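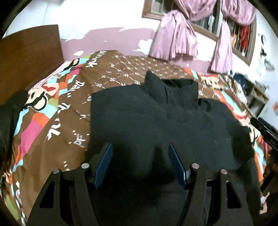 Projeto Grider: como andam as coisas na Zaidi
Relatório de andamento para a Dekerby, 14 de abril de 2018

Oi, pessoal! O relatório anterior ficou seco demais (vocês reclamaram, com razão), então desta vez vou contar do jeito que eu contaria por telefone. A tabela de gastos vai separada, como sempre.

Para quem entrou agora na lista: a Zaidi é a lavanderia de Pravville onde estamos montando a bancada de dobra automática. Trabalham lá 37 pessoas, entre lavagem, passadoria, dobra e entrega, e é na dobra que o braço vai entrar. Enquanto ele não entra, as pessoas mostram o movimento com a garra de mão, e é desse material que o sistema aprende.

O que foi feito desde fevereiro

Gravamos 185 demonstrações de dobra, das quais 29 foram descartadas, quase todas no começo, quando ainda estávamos nos entendendo com a garra. Toalha e fronha foram embora rápido. Camiseta deu algum trabalho. A parte de manga comprida com gola em pé é a que está na mesa agora -- ou na cama, melhor dizendo, porque uma parte das gravações é feita em casa.

Roupa preta continua sendo a nossa dor de cabeça. Na peça da foto a gola se vê bem, com a ponta levantada e a abertura escura por trás, mas a manga direita vai escurecendo nas dobras até ficar quase preta, e entre os dois dedos o tecido já é praticamente só sombra. Quem rotula tem que decidir onde termina a manga e onde começa o corpo, e duas pessoas nem sempre decidem igual! O lençol marrom estampado também entra na conversa: metade da equipe acha ótimo ter fundo com desenho e letra, a outra metade queria tudo liso. Eu fico com os primeiros. Na Zaidi a roupa cai em cima de outra roupa o dia inteiro, e uma bancada branquinha não ensinaria isso a ninguém.

As pastilhas azuis com ranhura nos dedos da garra são as que ficaram. Testamos antes umas lisas, que escorregavam na malha fina, e voltamos atrás em dois dias. Para pano grosso eu ainda queria uma borda mais estreita, mas isso pode esperar.

O que mudou para quem trabalha na dobra

Bom, essa é a pergunta que vocês mais fazem, e a resposta tem lado bom e lado ruim.

O lado bom é que o pessoal da dobra virou professor. Foram eles que disseram que gola em pé se fecha antes de mexer nas mangas, coisa que não estava no nosso roteiro e que eu, confesso, nunca tinha feito na vida. Refizemos o roteiro inteiro por causa disso. As horas de gravação são pagas como hora de trabalho, com o mesmo adicional da passadoria, e entram no holerite com nome próprio.

O lado ruim é o cansaço no pulso. A garra parece leve nos primeiros minutos e depois pesa (eu gravei uma tarde inteira e senti no dia seguinte). Passamos a fazer turnos curtos, com troca de mão quando dá, e ninguém grava mais de uma sessão seguida. Isso atrasou o calendário e eu prefiro assim.

E tem a preocupação com emprego, claro. A Zaidi se comprometeu por escrito a não cortar vagas na dobra durante o piloto, e quem quiser pode passar para a inspeção ou para a operação da bancada. O que acontece depois do piloto ainda não está escrito em lugar nenhum. As pessoas perguntam, eu digo que não sei, e acho que a Dekerby podia ajudar a puxar essa conversa com a direção.

O que ainda está travado

A iluminação na sala de dobra é fraca do lado da parede, e com peça escura isso complica tudo. Pedimos duas luminárias e o orçamento está com a Zaidi. Falta também definir quem pode ver as gravações feitas em casa. Por enquanto o acesso é só da equipe de rotulagem, e quem gravou pode pedir para apagar o que quiser -- dois pedidos até agora, os dois atendidos.

Próximos passos

Quero chegar a 100 demonstrações só de roupa escura antes de ligar o braço na bancada. Junto com isso vem o treinamento de parada de emergência, que vai ser feito com todo mundo da dobra, inclusive quem não quis gravar.

De vocês eu preciso de duas coisas: o ok para remanejar a verba de viagem para as horas de gravação, e um retorno sobre a cláusula de emprego. A planilha com o remanejamento já está na pasta compartilhada, na aba de pessoal.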